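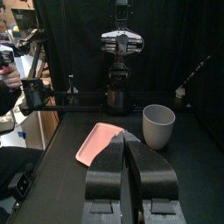 July 3, 2024

We moved the last of the boxes out of the Rommont apartment, and I have been in the house on Hepburn Street long enough now to write down how the commute is going. A few people asked when I said I was giving up the car for the summer.

The short version is that the bus takes 40 minutes and the drive took 19. I knew that going in. What I didn't know was how much the 40 would vary. On a good morning the bus is at the corner when I get there and I'm at my desk before the coffee is made. On a bad one it sits at the Tinerar stop with the doors open while the drivers change over, and everybody looks at their phones.

I take the number 2. There is also a number 3, which goes the same way as far as the library and then turns off toward the hospital. I have gotten on the wrong one more than I would like to admit. The signs on the front are hard to read when the sun is behind them. If you miss the turn you can get off at the hospital and walk back along the canal, and it's a decent walk if it isn't raining.

Money first. The monthly pass costs less than I was spending on parking alone. I haven't added in gas or insurance, and I'm keeping the insurance anyway because the car is still in the driveway and my sister borrows it. So the savings are real but smaller than they look on paper. I'll do a proper count at the end of the summer.

Reading has been the main gain. I used to say I had no time for books. I'm now well into a long history of canal building that Hamish Urquhart lent me before he moved, and I've only been getting through it on the bus. Mornings are better for it than evenings. In the evening I mostly look out the window.

Groceries are harder. With the car I did one big shop and forgot about it. Now I stop at Kulto on the way home and buy what I can carry in two bags, plus whatever fits in the backpack. I waste less food this way. I also run out of things like dish soap and foil, and then it's a walk back down the hill. Last week I carried a watermelon up and I won't do that again.

Ksawery Kaczmarczyk, who rode this route for years before he retired, told me to sit on the left side going in and the right side coming home, for the shade. He was correct. He also told me to keep a spare umbrella at work, and I haven't done that yet.

The heat is the part I'd complain about. The shelter at my end has a glass roof and no trees near it, so I wait by the hedge a little way up and walk over when I see the bus coming. The air conditioning on board is either off or set for winter – I keep a thin sweater in the bag for the second case.

I've driven to work once since I started, for a dentist appointment across town that would have meant changing buses with up to an hour between them. It felt fast and I got there annoyed. There was construction by the bridge, and there still is.

The schedule changes again later in July. The new one has a later last bus, so I could stay in town for dinner without watching the clock. I'll post the times when they put them up at the stop.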